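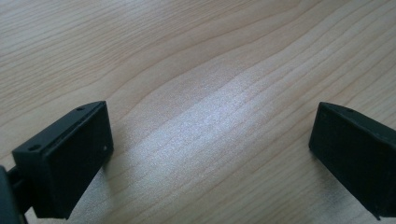 Does a dehumidifier have to run all day to keep a basement dry?

In most basements it only has to run until the air reaches the level you set, and then it should shut itself off. If yours never shuts off, something is wrong with the setting, the room, or the machine, and section 4.6 is where to look.

## 4. Setting up the Clavby for a basement or ground-floor room

Applies to: Clavby 26, tank and hose versions
Last checked: 2021-03-25, by Viola Melis

This section replaces the one-page card that comes in the carton. The card tells you to plug the machine in and "enjoy fresh, healthy air." We left that part out. A dehumidifier takes water out of the air. It does not clean the air, and it will not fix a wall that is letting water in.

### 4.1 Before you unpack it

Find out where the damp comes from. A dehumidifier bought for the wrong problem runs up an electric bill and leaves the problem where it was.

1. Dry a patch of bare wall or floor with a towel.
2. Tape a square of kitchen foil over the patch and seal all four edges with wide tape. Press the tape down hard, especially on rough block.
3. Leave it for two days.
4. Peel it off and feel both sides.

Water on the room side of the foil points to humid air, and the Clavby can help with that. Water on the wall side points to moisture coming through the wall. Both sides wet means you have both, and the wall comes first.

The foil test is crude. It can miss a leak that only shows up in heavy rain, so if your trouble is seasonal, repeat it in the bad season. Ubaldo Martinelli ran it in a dry spell, got a clean result, and had a puddle behind the water heater by November.

> **Caution:** If there is standing water on the floor, do not bring the machine into the room. Get the water out first and find out what it has touched, including any low outlets.

### 4.2 Unpacking and standing time

1. Cut the straps and lift the carton straight up off the base. Two people make this easier. The side handles on the machine are shallow and we don't think much of them.
2. Remove the tape from the tank, the float, and the front grille. The float has a second piece of tape *inside* the tank, on the left. Miss it and the machine will either refuse to start or run past full.
3. Check that the float moves up and down freely with one finger.
4. Stand the machine upright and leave it unplugged overnight.

The carton says a shorter wait is fine "if transported upright." You were not in the truck. Wait overnight.

> **Note:** Keep the foam blocks. Service returns without them have been refused, even where the carton itself was in good shape.

### 4.3 Choosing the spot

The sales sheet gives a room size for this model. Ignore it, or at least treat it as the best result on the best day. The figure comes from a warm, very humid test room with the door shut, and a basement is usually cooler than that. The machine pulls less water as the air gets colder, and in a cold room it spends part of its time melting ice off its own coil.

- Put it on a hard, level floor. Thick carpet lets it lean.
- Leave a forearm's length of clear space behind it and above it.
- Keep it away from the clothes dryer. Lint gets into the filter faster than you would believe.
- Keep curtains, hanging coats, and stacked paper well clear of the rear grille.
- Don't run it in a closet with the door shut. It gives off heat, and a closet gets hot.

If the basement has several rooms, pick one. The claim that one machine "serves the whole level" depends on every inside door standing open, and in our experience somebody closes them.

> **Caution:** Plug the machine directly into a grounded wall outlet. No power strips, no extension cords, no timer plugs. A timer plug cuts the power while the compressor is running, and a restart too soon afterward is hard on it.

### 4.4 First run

1. Slide the tank in until it clicks. If it goes in and doesn't click, take it out and check the float arm.
2. Plug in the cord. The panel beeps and shows two dashes.
3. Press **Power**.
4. Press **Mode** until the drop symbol lights. Skip the leaf symbol, which is covered below.
5. Press the down arrow until the display reads 43.
6. Set the fan to high.
7. Close the windows and the door to the room.
8. Leave it alone until the next day.

Forty-three percent is lower than you will want in the long run. It is a deliberate pull-down setting for the first few days, meant to draw moisture out of boxes, furniture, and framing as well as the air. Expect the tank to fill often at first. That is the room giving up what it has stored, and it says very little about how the machine will behave later on.

Once the tank starts filling more slowly, raise the setting a step at a time and stop at the highest number where the room still smells and feels dry to you. People who leave it at the pull-down setting all year are paying for it.

**About the leaf symbol.** The box calls this mode "intelligent eco-balance." As far as we can tell, it runs the fan slower and chooses its own target, which it doesn't show you. Nives Carbone left one machine on the leaf and one on the drop in matching storage rooms and saw no saving she could pin on the leaf. The rooms may not have matched as well as she hoped. Either way, a mode that hides its target is hard to check, and we don't use it.

### 4.5 Don't trust the display yet

The humidity sensor sits inside the case, close to parts that warm up and parts that get wet. It reads the air near the machine. You care about the air at the far wall, behind the shelves.

You need a separate hygrometer. A cheap one will do, but check it before you believe it:

1. Put a bottle cap of table salt in a small clear container with a tight lid.
2. Add water a few drops at a time until the salt looks like wet sand. There should be no pool on top.
3. Set the hygrometer next to the cap, out of the salt, and close the lid.
4. Leave it overnight at room temperature.
5. Read it through the side with the lid still closed.

A good one reads 75 percent. Write the difference on a piece of tape and stick it to the back of the hygrometer. If the reading is wildly off, return it and try another brand. We have had decent results from the plain Grerar dial type and poor results from the Greco one with the smiling face on it, but that's from a small pile of each.

Now put the hygrometer in the corner farthest from the machine and compare it with the panel once a day for a week. A steady gap is fine, and you can adjust the setting to allow for it. A gap that wanders usually means air isn't getting around the room. Move the machine or shift some boxes before blaming the sensor.

### 4.6 If it never shuts off

Work down the list in order. It starts with what costs nothing.

1. **Is the setting too low?** Raise it to a number well above your hygrometer reading. The compressor should stop within a few minutes. If it does, the machine works and the room is the problem.
2. **Is it on continuous?** The display shows *Co*. It's one press below the lowest number and easy to reach by accident.
3. **Is air getting in?** Look for an open window, a dryer vent that has come off its pipe, a floor drain with a dry trap. Pour a pitcher of water down any drain you haven't used lately.
4. **Is the filter clogged?** See 4.8.
5. **Is the tank filling?** If the compressor runs for a full day in a humid room and the tank is still dry, switch it off and call for service.

The phone line may suggest a "reset" (hold **Power** and **Mode** together until it beeps). There's no harm in it. Akinyi Obura logged her resets over one winter, and the only thing they reliably did was erase the humidity setting, so write yours down before you try.

### 4.7 Hose drain (optional)

The tank holds 2 gallons. If you can't get downstairs every day, use the hose.

1. Switch off and unplug the machine.
2. Take out the tank and empty it.
3. Unscrew the cap at the lower rear. Keep the cap *and* the rubber disk behind it.
4. Screw on the hose by hand. Don't use pliers. The thread is plastic.
5. Run the hose downhill all the way to the drain, with no loops and no dips.
6. Put the tank back in. The machine won't start without it, even with a hose fitted.
7. Start it up, come back in an hour, and look in the tank.

Water collecting in the tank means the hose isn't draining. The usual cause is a dip, often where the hose goes over a door sill.

> **Note:** The Ganero pump kit, part 753, is sold as a way to drain upward into a sink. It does lift water. It also adds a second float, a second plug, and a thin tube that slimes up. If gravity can do the job, let it.

### 4.8 Filter and tank

- Pull the filter out from the top, rinse it under lukewarm water, and let it dry fully before you put it back. The filter light runs on hours of use and has no idea how dirty the filter is. Look for yourself.
- Wash the tank with dish soap when it feels slick. The scented tablets sold for it cover up a smell that soap would remove.
- Don't pour tank water on anything you plan to eat, and don't use it in a steam iron, whatever you've read. It has been over a dusty metal coil.
- Wipe the front grille with a damp cloth. Never spray cleaner into it.

Write the date of each cleaning in pencil on the chart inside the back cover. Assunta Zuccaro keeps spare charts at the front desk. Ask for the long one if you run more than one machine.

Winter storage is covered in section 5.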